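Skutinus Student Robotics Club
Minutes of the Regular Meeting, 8 July 2026

Presiding: Orysia Levchenko, faculty adviser
Recorded by: the club secretary
Quorum was present and the meeting was called to order in the project lab.

1. Minutes of the previous meeting

The minutes were approved with one correction. The Makis team had been listed as having finished its safety training in April. The training was begun in April and completed the following month. The secretary will post the corrected copy.

2. Budget

The remaining balance for the term stands at $152. The adviser reported that the department has agreed to release a further $500 for the Lindqvist entry, payable once the parts list has been signed. Members with unpaid receipts were asked to turn them in before the next meeting. Receipts without a project name will be returned.

A motion to buy a second set of jaw fingers out of the current balance was made, seconded, and carried.

3. Card handling project (Makis team)

The team lead reported on the two-arm card exercise, which is the club's task for the Lindqvist student competition. Both arms are mounted on the front rail of the enclosure and work over the same part of the table. The present stage of the project concerns the approach, where the two grippers must come in close to one card without fouling each other.

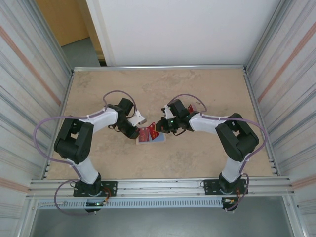
Question from the floor: May first-year members run the arms during open lab hours?
Response from the adviser: First-year members may run them once they have passed the safety check, provided a trained member is in the room and within reach of the stop switch.

The team lead went on to the motion scripts. The left and right arms are now started from a single file, and the older separate files have been moved to the archive folder. Members are asked not to edit the archived copies. Changes to the shared file are to be entered in the lab log with the date and the member's initials.

There was discussion of approach speed. The Limton team favored keeping the slow setting until the competition rules are final. The Makis team asked for leave to try the medium setting with the enclosure clear. The adviser allowed the trial on the condition that the slow setting be restored at the end of each session. No vote was needed.

A member raised the matter of cable slack. It was agreed that the ties along the links will be checked at the start of every session, and that this step will be added to the opening checklist.

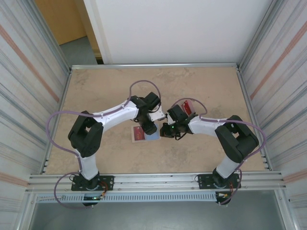 The checklist will also be shortened. The present version runs to 2 pages and repeats several steps that are already on the sign-in sheet. The secretary will bring a draft to the next meeting.

4. Competition entry

The entry form for Lindqvist requires a team name, a roster of no more than 6 students, and a written summary of the task. The roster was read aloud and accepted. One alternate place will be decided by the adviser after the speed trials. The Limton team offered to review the summary for clarity and was thanked for the offer.

The question of travel was tabled until the host site confirms its schedule.

5. Lab conduct

Members were reminded that food and drink are not permitted in the project lab, that long hair is to be tied back, and that the door is to be locked by the last person to leave. The key log showed two missing entries. Members concerned should see the adviser.

6. Action items

Makis team: speed trial, with results entered in the lab log.
Limton team: review of the written summary.
Secretary: corrected minutes and draft checklist.
Adviser: signed parts list to the department office.

There being no further business, the meeting was adjourned.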